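Narno Film Nights – Frequently Asked Questions

Updated April. If your question isn't on here email the desk, we do read it.

What is Narno?
A small film club with its own screening room. Older movies mostly, a new indie when we can get one. Every Friday, doors 6:30, movie at 7:15.

Do I have to be a member?
No. Members get in cheaper and can vote on the season list. Guests pay at the door, same seats.

How many seats?
100. Not reserved. Members can book ahead, and we hold booked seats until ten minutes before start. After that they go to the line.

Can I bring a friend who isn't a member?
Yes, up to 3 guests per card. Put their names down when you book, first names are fine.

Where do I find the schedule?
Front page, left side, and on the door. The emailed version goes out the week before each season. Check your spam folder if you don't get it. The front page is the one to trust, the door one sometimes gets updated late.

Who picks the movies?
Members nominate, Asabe Nnaji checks what we can license, then everybody votes. Some titles just can't be had, or the fee is way over what we take in a night. If yours dropped off the list that's usualy why. Nominate it again next season, rights change hands.

Why did you change the boxing double bill?
The distributor pulled the second title. The first one still runs. Tickets for the double are good for the single plus any other Friday this season.

Are there subtitles?
Always on foreign language titles. On English titles we run captions for the first showing of each month, if the copy has them. Email Urszula Zieliński if you need captions on a different night and she'll check the disc.

Do you show trailers?
One, maybe two. No ads. There's a short intro before the movie, five minutes, and Modupe Isah doesn't give away endings. The long talk is after, for anyone who wants to stay.

Is it OK for kids?
Depends on the movie. Rating is next to each title on the schedule. Under 13 with an adult, please. R-rated nights are adults only – we do check.

Food and drink?
Popcorn, soda, coffee, tea. Bring your own snacks if you like, nothing hot and nothing that crunches thru the quiet parts. No alcohol. 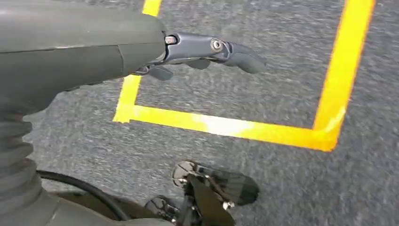 Can I get a refund?
Up to noon on the day, yes. After that we'll move you to another night but no cash back. If we cancel you get the full amount, no need to ask.

My card number isn't working on the booking page
Leave out the letters at the front, just the four digits. So NF-2506 goes in as 2506. Still nothing? Your card probably ran out, they go twelve months from the date you joined.

Is parking free?
After 6 on the street, yes. The lot behind the building is permit only and they do tow.

Can I suggest a theme?
Please do. Heist movies and courtroom movies both came from members. Send a title list with it, a theme with only one movie is hard to work with.

Lost something?
Box at the ticket desk. We keep things until the end of the season. Ask for Temitope Dauda.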